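People wanted: come do chores with a gripper and help us find out what machines can't do yet

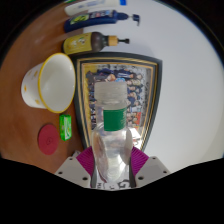 Clear bottle in the grip, with the cup, the pump bottles and the framed group photo still to go.

Hi! I'm Graziella Galli and I run the home chores side of a small project called Tetinari. I'm looking for 15 people to come and tidy tables, put away bottles, fold towels and generally do the stuff you'd do at home before your mother-in-law shows up. You get paid for it, which is more than I can say for my own kitchen.

What I want to know is pretty simple. Everybody has seen a video by now of a robot loading a dishwasher or folding a shirt, and everybody I talk to asks me the same thing: so when can I buy one? My answer is still "not this year," and I'd like to be able to say why in more detail. A machine that does fine with one bottle on one table in one room can fall to pieces when you swap in a softer bottle, or put a cup next to it, or lean something against the wall behind it. Clear plastic is a pain. Shiny tables are a pain. Toothpaste tubes I don't even want to talk about (okay, I will, but buy me a coffee first).

So the plan is to have regular people do the chores with a hand-held gripper, two fingers with ribbed pads on the inside, and see how they go about it. You hold the thing, you squeeze, you move the object where it belongs. We record how it goes, and then our software people at Vumau try to get a robot arm to do the same job. Some days it manages. Some days it's very funny to watch.

What you'd be doing

Each session is 2 hours. We've got a set of small jobs at three kinds of stations: a bathroom shelf, a kitchen table and a stockroom rack like you'd find in the back of a drugstore. You might be asked to line up toiletries along the back of a table, clear a cup and a coaster, move a bottle away from a picture frame without bumping the frame, or restock a shelf with small boxes. You do each job a bunch of times and we change things between rounds. It gets repetitive! I'd rather tell you now than have you find out halfway through. If you like puzzles, podcasts or zoning out a little, you'll be fine.

After each round I'll ask you a few questions, like which part felt awkward and what you would've done with your bare hand. Please be blunt. The best notes I got last time came from a retired shelf stocker who told me I'd set up the rack like somebody who had never worked a day in a store. She was right and we moved everything.

Who I'm looking for

You need to be 18 or older, able to stand for a good part of the session (there are stools, and breaks whenever you want one) and comfortable being recorded from the wrists down. Your face isn't part of it and neither is your voice during the chores.

You don't need any tech background. I'm especially hoping to hear from people who've cleaned hotel rooms, worked a register, stocked shelves, cared for a relative at home, or raised kids and picked up ten thousand things off the floor. Left-handed people, please write to me, I never get enough of you. Same goes for people with small hands or arthritis, as long as squeezing a trigger doesn't hurt. If it does hurt, you stop, and you still get paid for the session.

If you've worked with robots before that's okay too, but tell me in your message, so I can put you in a separate group. People who know the machines tend to move like the machines. I do it myself now, my family makes fun of how I pick up a salt shaker.

Pay and practical stuff

It's $50 per session, paid the same day. You can sign up for just one or for several. Parking is free behind the building and the bus stop is across the street. Sessions run in July, mornings starting at 9:30 and afternoons starting at 1:30. We're in the Tejada building, room 3054, up the elevator and all the way down the hall on the left. Wear sleeves you can push up, and please leave bracelets and big rings at home, they catch on things.

Coffee and snacks are on us. If you have allergies, let me know ahead of time - we use real soap and real lotion bottles, and now and then one of them leaks.

A few things people ask me

Are you training a robot to take my job? I get this one a lot, mostly from folks in retail and cleaning, and I don't want to brush it off. The recordings do go toward teaching machines. From what I've seen so far, a robot can do a slow, careful version of a few small pieces of the work, and then somebody has to come fix what it knocked over. Where it'll be in ten years I can't tell you. If that makes you not want to take part, I get it, no hard feelings.

Will I see the robot? Yes, if you want to! It's down the hall and we usually run it in the afternoon. You can watch it try the same job you just did.

Can I see the results? I'm writing them up in plain English for the Flandesitz newsletter in the fall, including the jobs where the machine failed every single time. Everybody who takes part gets a copy.

What if I'm clumsy? Come anyway. Dropped bottles are useful to me and everything on the tables can be replaced.

How to sign up

Send me a short message through the contact form on the Tetinari page with "chores" in the subject line. Tell me your first name, which hand you use, whether mornings or afternoons are better, and which household chore you'd hand over to a machine tomorrow if you could. That last one isn't required but I read every answer. So far laundry is way ahead, and one person wrote "the lids on plastic containers, just finding the right lids," and I've thought about it ever since.

I'll get back to you within a couple of days with open times and the consent form, so you can read it at home before you decide. Spots go to whoever writes first, but I keep a waiting list and there's usually a cancellation or two, so write even if you see this late.

Graziella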